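Caring for Your Wasdale Felt-Top Table

3. Clearing the top

We know how it goes: a table this handy soon gathers a bit of everything, and felt does hold on to crumbs.
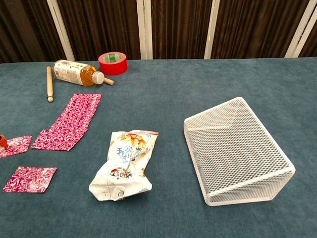
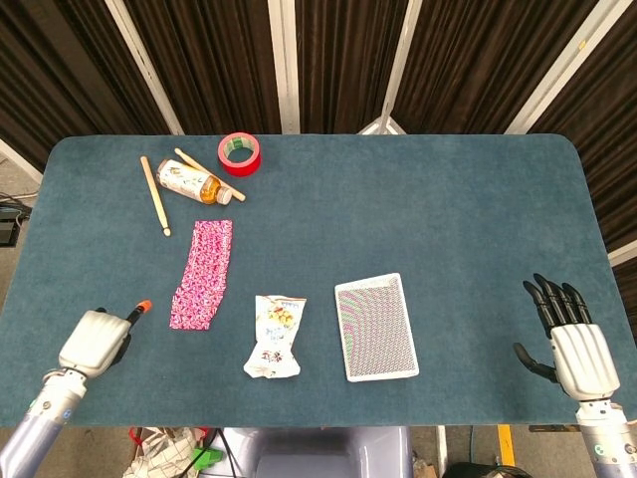

1. Take drinks off first, and check that the caps are screwed tight.
2. Lift tape rolls straight up; please don't drag them.
3. Gather up paper scraps and put drumsticks back in their bag.
4. Brush gently toward one short side, using the soft brush supplied.

Caution: Never iron the felt.

Note: Leave a damp spot to air-dry for 4 hours.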